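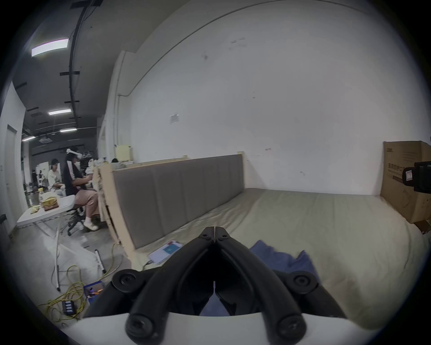 August, notebook entry, bed corner, started just after lunch

Cloth folding with the hand-held gripper again, and I'm writing this up while my wrist still remembers it (it will be complaining tomorrow, I'm sure). The aim for the afternoon was 40 good demonstrations of picking up the blue cloth from the sheet, opening it out and folding it once, edge to edge. We already had 135 from the earlier rounds and Lotte would like 1,000 before we train the next Grisorus policy, so there's a fair way to go, but I do think the quality is getting better as we all get the hang of it.

Things I noticed, in no special order. The tips want to come in low and nearly flat to the mattress. If I come straight down, as I would quite naturally with my own fingers, I push the cloth into the sheet and pick up both, and then the sheet comes along for the ride! Coming in from the side, with a small pause before closing, gives a much cleaner pinch. I've started counting a slow "one" in my head before I squeeze, and Lotte Dewulf says she can spot my takes in the replay from that alone.

Second thing - speed. My first takes were far too quick on the lift. It feels perfectly gentle in the hand, but on playback the cloth whips round and the tracking gets jumpy for a moment. Slower is dull to do and lovely to look at afterwards. I threw out 2 takes for this and redid them, and I've marked a few more as "maybe" in the Joddale sheet for somebody with fresher eyes than mine.

Starting positions: please do crumple the cloth differently each time, and drop it from a bit of height so it isn't arranged. I caught myself making the same tidy little heap over and over, always with a corner sticking out towards me, and of course a robot that learns from that will only ever know how to fold a cloth that is already being helpful. Same goes for the booklet. Move it about, let it sit near the cloth now and then, and just fold around it without making a fuss.

Talked with Lotte over tea about whether headset teleoperation would suit the opening-out step better. Her feeling is that you get both arms for free that way, and I see the point, as the one-handed shake I've been doing is a bit of a cheat. My worry is the touch. With the tool in my hand I can feel the cloth catch, and with the headset I'm going by eye and tend to over-close. We agreed to do the same fold both ways, same cloth, same sheet, and compare them in Ojala before anyone gets too attached to an opinion (me included).

Still to do: ask whether the Oten export can keep the pause before closing, as the last one trimmed it off as idle time and I was rather fond of it. Check the jaw screws before the next session. Try a thicker cloth, perhaps a hand towel.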